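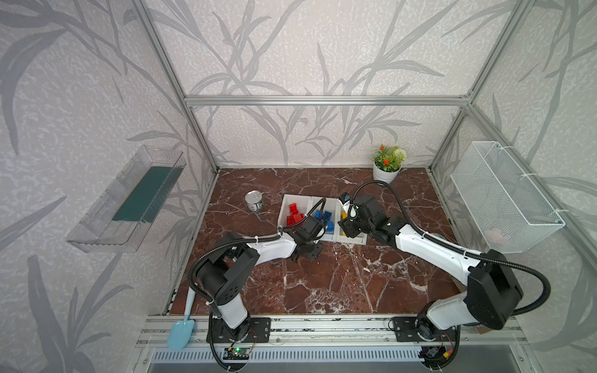 Workshop Tips: Teaching a Two-Armed Robot to Sort Toy Bricks

Posted November 13, 2020 in Bench and Garage

Plenty of you have written in since the April column to say you now own a pair of arms and a remote-control rig, and that your sorting demos look like a raccoon going through a purse. Mine did too. These are the habits that helped.

Park both arms the same way before every take. I put a dab of nail polish on each base joint and line the dabs up. It looks terrible and works fine.

Decide the color order and write it on tape where you can see it. Red left, blue middle, yellow right. You will think you can remember this. By take 14 you will be putting yellow in with the blue and arguing with yourself about it.

Go slower than feels dignified. If your hand shakes on the way down, the recording shakes too, and the robot will learn your coffee intake.

Open the fingers wide well before you reach the brick. Opening them at the last second knocks the brick over, and then you are recording a lesson in chasing bricks. 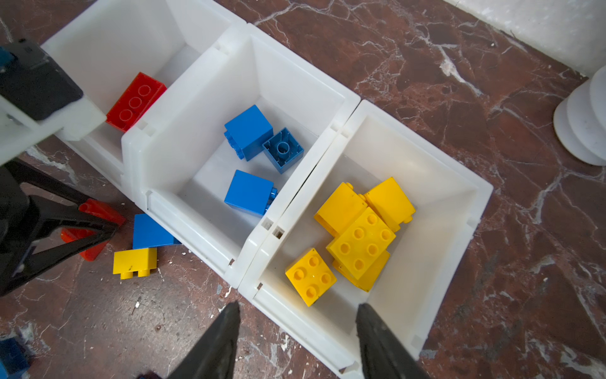
Check the wrist view between takes as well as the main one. A brick tucked against the outside wall of a bin is easy to miss from your chair. So is one behind a stand.

Bricks on their sides are worth including. Toss a handful and leave them how they land. I spent my first 20 takes setting every brick studs up, like a hotel laying out towels, and got a robot that could only serve hotel guests.

Fumbles: if you drop one and pick it up cleanly, keep the take. If you drop one and swear at it for a minute, delete the take.

Stop after 6 in a row and shake out your hands. The Vakulenko handles I use are comfortable for exactly as long as it takes to buy them.

Name the files as you go. I have 120 recordings called "test" and a few called "test good," and they are not all good.

Wipe the floor of the cell when you finish for the day. Grit gets on the finger pads and the grip goes slippery. A damp cloth will do; skip the furniture polish.

Next time: taming cable loops.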